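Housekeeping Operations, Unit 4: Linen and the Guest Room
Handout to go with the lecture. Bring it to the practical on 6th April.
Tutor: Aliki Psarras

4.1 Par stock

Par is the amount of linen needed to dress every bed in the property once. A hotel never runs on one par. One set is on the bed, one is in the laundry and one is on the shelf, so three par is the usual minimum. Properties that send linen out need more, as the truck may not come every day.

Worked case: the Lallov has 80 double rooms with two pillows per side, four to a bed. One par of pillowcases is 320. If the hotel keeps three par, it holds 960. Duvet covers are simpler – one per bed, so 240.

Do not count stained or torn pieces toward par. They go on the discard sheet and are replaced at the next order. Most students forget this in the written test.

4.2 Duvets and covers

A duvet has two parts for our purposes. The insert is washed on a schedule and whenever it is soiled. The cover is changed for every new guest. Some older hotels still use a top sheet and blanket, and you should be able to make up both. 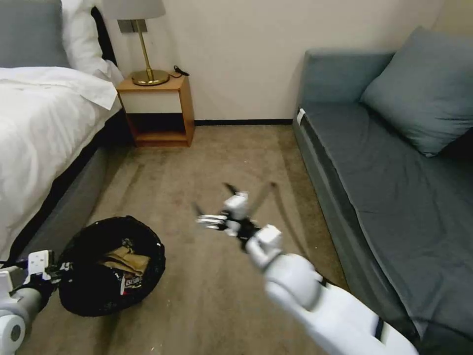 Fig. 4.1 Unmade bed with white duvet, nightstand and lamp.

Strip from the head of the bed to the foot. Check each piece for guest belongings before it goes in the bag. Phones, glasses and nightwear are the common finds. Anything found is logged with the room number before you carry on with the bed.

Linen never goes on the floor, clean or used. Carts are loaded with clean linen on top and the bag for used linen at the end.

4.3 Thread count and weight

Thread count is the number of threads in a square inch of cloth. Suppliers may offer sheets at 600 or 800, but high counts are often reached by twisting thin yarns together and counting each one. They also take longer to dry. For Unit 4 you need to know the term and why a laundry manager might choose a lower figure.

4.4 Before the practical

Read the Marinescu chapter on laundry flow, sections 2 and 3 only. Work in the same pairs as last time. Sebastian Ilie and Sidra Durrani will go first, then down the list.

Wear flat shoes. Gloves are in the linen room.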